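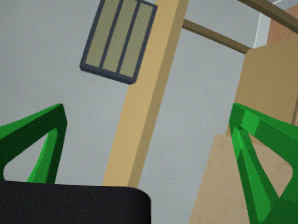 A beam of light-colored wood, drawn by computer

How Does a Touch Screen Know Where Your Finger Is?

Felitz Science Center, Young Readers' Pages
Written by Châu Kim
August 2022

Touch screens are found in phones, tablets, ticket machines, library checkout desks, and many cars. A person taps a small picture on the glass, and something happens almost at once. The glass itself has no buttons and no moving parts. Even so, the device can tell that it was touched, and it can tell where.

These pages explain how most touch screens do this. Words printed in capital letters the first time they appear are explained again in the word list at the end.

Your body and electricity

The most common kind of touch screen works because the human body can carry electricity. Our bodies contain a great deal of water, and the water has salts dissolved in it. Salty water lets electricity move through it. A material that lets electricity move through it easily is called a CONDUCTOR. Copper wire is a very good conductor. A finger is not as good as copper, but it is good enough for a touch screen to notice.

The amount of electricity used by the screen is extremely small. You cannot feel it, and it does not harm you.

Under the glass

Beneath the top layer of glass is a grid. It is made of very thin lines of a material that conducts electricity and is also clear, so that light from the display can shine through it. One set of lines runs from side to side. These are called rows. Another set runs up and down. These are called columns. The rows and columns do not touch one another. A thin layer of material that does not carry electricity keeps them apart.

Each place where a row crosses over a column is a sensing point. A small screen with 14 rows and 16 columns has 224 sensing points. You can check this by multiplying 14 by 16. Larger screens need more rows and columns.

At every sensing point, a small amount of electric charge is stored between the row and the column. The ability to store charge in this way is called CAPACITANCE. For this reason, the full name for the screen is a capacitive touch screen.

What happens when you touch

When a fingertip comes down on the glass, it draws a little of the charge toward itself. The amount stored between the row and the column at that point becomes smaller. The change is slight, but it can be measured.

The measuring is done by a small computer chip called the CONTROLLER. The controller sends a signal along the first row and checks every column. It then does the same with the second row, and the third, and so on until it has checked the whole screen. After that it begins again. A full check takes only a few milliseconds on many devices. There are 1,000 milliseconds in one second, so the screen is checked many times before you have lifted your finger.

Finding the exact spot

A fingertip is wider than one sensing point and usually covers several. The controller finds that some points have changed a great deal and others only a little. It uses these differences to work out where the center of the touch must be. The answer can be more exact than the spacing of the lines in the grid.

The controller then sends two numbers to the main computer in the device. One number says how far across the screen the touch is, and the other says how far up or down. If you have played a game in which you call out squares such as B4 or F7, you have used the same idea.
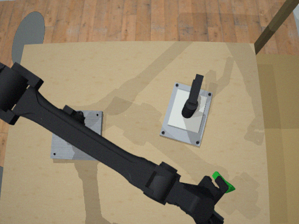
A black robot arm and a small green object on a tan tabletop, drawn by computer

Using two fingers

Because every crossing is checked separately, the controller can find more than one touch at a time. When two fingers move apart, the device can make a map or a photograph larger. When they move together, it can make it smaller. The screen reports only where the fingers are. Deciding what the movement means is the work of the software.

Why gloves cause trouble

Wool and thick cotton do not carry electricity well. They also hold the fingertip away from the glass, so the change in charge may be too small for the controller to notice. Some gloves have special thread in the fingertips that conducts electricity, and these usually work.

Drops of water can also confuse a touch screen. Water affects the charge at the sensing points, and the controller may report a touch that did not take place. Wiping the glass with a soft, dry cloth generally solves the problem.

Another kind of screen

Some screens work by pressure. They are called RESISTIVE touch screens. A resistive screen has two thin layers with a small gap between them. Pressing on the top layer bends it until it meets the layer below, and electricity passes between the two at that spot. A resistive screen can be used with a glove, a fingernail, or a plastic pen. It needs a firmer push, and simple ones can follow only one touch at a time.

Try it yourself

Ask an adult before using a phone or tablet for this activity. Open a drawing program. Touch the screen gently with your fingertip, then with the eraser end of a pencil, and then with your fingertip inside a dry sock. Write down which ones leave a mark. Do not use anything sharp, wet, or made of metal, as it may damage the device.

Word list

Capacitance: the ability to store electric charge.
Conductor: a material that lets electricity move through it easily.
Controller: the chip that measures the grid and finds each touch.
Resistive: a kind of touch screen that works when its layers are pressed together.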